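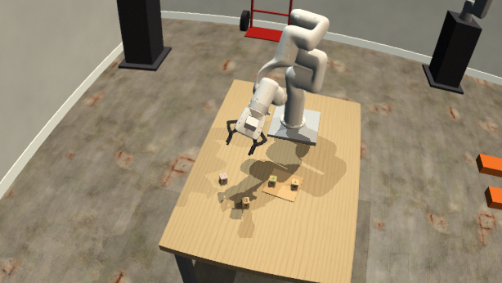
A simulated arm in Menduvix above a table with four small cubes, two of them on a square mat.

Encyclopedia > Robotics > Software > Simulation and planning

Articles Topics Recent changes Contribute

We use cookies to remember your reading settings. Accept / Manage

Menduvix

Menduvix is a software package for planning and testing the movements of robot arms in simulation. It was written at the Multdale laboratory by a group under Marisol Marulanda, and is used mainly for tabletop tasks with small objects. The present stable series is version 2, released in August 2021.

Structure

The package consists of a scene builder, a motion planner named Shek and a task layer named Clineo. The scene builder loads the arm, the table and the objects, and also places furniture and other things on the floor, so that camera-based methods can be tested against a background which is not plain. Light and shadow are computed for every scene. A shadow of the arm that falls over an object is a well-known source of error in perception, and the user can move the lamps to make this error more or less frequent.

Shek searches for a path of the joints between two positions and rejects every path in which the arm touches itself or the table. Clineo works one level higher. It receives a goal, such as "all cubes on the mat", and divides it into grasps and placements, which it sends to the planner one after another. When a grasp fails, Clineo asks for a new position of the cube and tries again – the number of attempts is set in the task file.

Test set

Menduvix is delivered with 446 prepared scenes. Of these, 334 concern the moving of cubes and the rest concern stacking and sorting. Each scene has a time limit of 400 simulation steps for one grasp. In the first series the marks on the cubes were not read by the perception module, and the cubes were distinguished only by their position. Reading of marks was added in May of the following year.

Limitations

Contact between fingers and object is treated in a simple way, and soft materials are not supported. Cables on the arm are drawn but have no weight.

See also: Motion planning; Grasp detection; Task planning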